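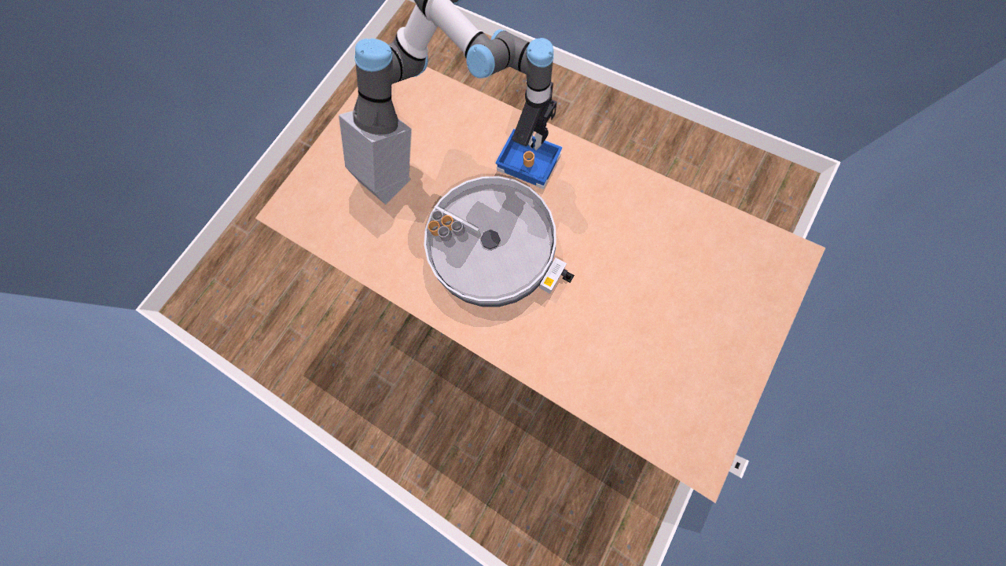 Wednesday, August, started 7:40

Dye bath notes, madder on wool, second week. Liesl Rüegg asked me to write everything down this time, also the mistakes, so I do.

Yesterday evening I put 100 g of the Paloreck yarn in alum and left it overnight with the lid on. In the morning the water was a little cloudy. I rinsed it two times and the yarn felt normal, not sticky like last week. I think last week I used too much alum, but my notes from that day have no weight in them, so I can only guess.

The madder is from the new bag (Van Wyk). It is ground finer than the old one and it goes through the cotton sack, so next time use the sack with the tighter weave. I picked small brown bits out of the wool for a long time.

8:15 – bath at 40 degrees, yarn in.
9:30 – 60 degrees. Color is orange, like a brick.
10:20 – I was on the telephone and the bath went up to 93. Much too hot. Took the pot from the heat and opened the window.
11:00 – back at 62. The red is now more brown than I want.

The recipe is the one Liesl copied from the dyer's book of 1888. It says only "do not let it boil," and I believed that under boiling everything is fine. For this madder it is not so. I wrote it with pencil in the margin of our copy.

I cut one short piece before the heat accident and one after, and tied both to the card. The first piece is clearly redder. Please do not take the card to the window shelf, I want to use it for comparison and the sun is strong there.

Chalk: I added half a spoon at 11:15, because our water is soft. No change that I can see while the yarn is wet.

To do:
– ask Nokamach if they still have the thermometer with alarm
– weigh the rest of the alum
– wash the big pot, there is still indigo under the handle
– answer Biromora about the sample cards, they want them before the end of the month

Yarn stays in the bath until tomorrow. Stove is off, I checked it at 17:05.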